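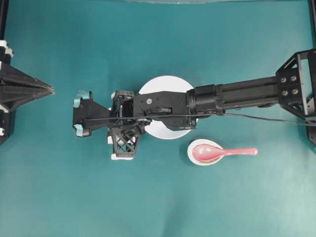 Course 543, Color in Everyday Rooms
Handout for the session of 4/14/24
Prepared by Emese Győri

Last time we finished with hue and I promised to speak more about lightness. Please keep your notes on the gray scale near you, we will use them again.

## 1. Lightness contrast and hue contrast

Two colors can differ in hue (red and green), in lightness (pale and dark), and in how strong they are. Students usually notice the hue first and they choose by hue. For a person with weak sight, the difference in lightness does most of the work. A red cup on a green tray looks very different to most of us, but if both have the same lightness, the border between them may become soft or disappear.

A simple check is to take a photo and remove the color. If the object is still easy to find in gray, the lightness contrast is good. The check is rough. Phone cameras correct the exposure by themselves, so compare only things which are in the same photo.

## 2. Table surfaces

In many dining rooms the tables are white or light beige and so are the plates. The border of the plate is then shown only by its shadow, and the shadow depends on the lamp. When Niall Lennox visited the dining room of the Kozma home in Watevport, he wrote down that several residents touched the rim with a finger before they began to eat. I find this note very useful and I ask you to read it in full (it is in the reader, after the article on stairs).

A surface in a middle color, such as teal, blue or a warm brown, separates from the white plate in almost any light. It also leaves room on the other side: a dark bowl can be seen on it too, if the surface is not too deep.

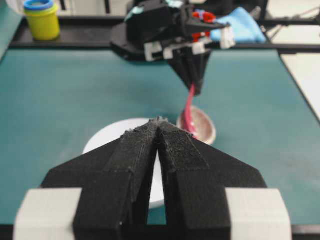 *Fig. 1. White plate, teal surface.*

Some points from the discussion in the last group:

- Pattern. Small checks and flowers compete with the food. A plain surface is easier.
- Gloss. A polished table reflects the window, and the reflection can be lighter than the plate. Matte is preferred.
- The food itself. Rice or white fish on a white plate is the same problem again, one level up. Veronika Veres suggested a colored rim, but a rim helps to find the plate and does not help to find the rice.
- Washing. Strong colors on cloth fade, and after some months the contrast is less than what was bought.

## 3. Light

Contrast of surfaces and amount of light should be planned together. The older eye lets less light through and the lens becomes yellow, so blue and green are harder to tell apart. I would avoid a blue object on a green surface, also when the room is bright.

Glare is a separate question. We will treat it in August with Kálmán Gál, who will bring the lamps from Drumano.

## 4. Exercise

Work in pairs, 30 minutes.

1. Choose one table where you eat often. Write the color of the surface in plain words, then give its place on the gray scale from 1 to 10.
2. Do the same for the plate, the glass and the napkin.
3. Mark the pairs where the difference is smaller than 5.
4. Propose one change only. Say what it would make worse.

Point 4 is where I give the most marks. Last year Spyros Zupan proposed to change the napkins and left everything else, and his page was the shortest and the best one.

## Words for this session

**Lightness**: how near a color is to white or to black.
**Matte**: without shine.
**Glare**: light which disturbs seeing.

Reading for next time: the chapter on door handles, without the appendix.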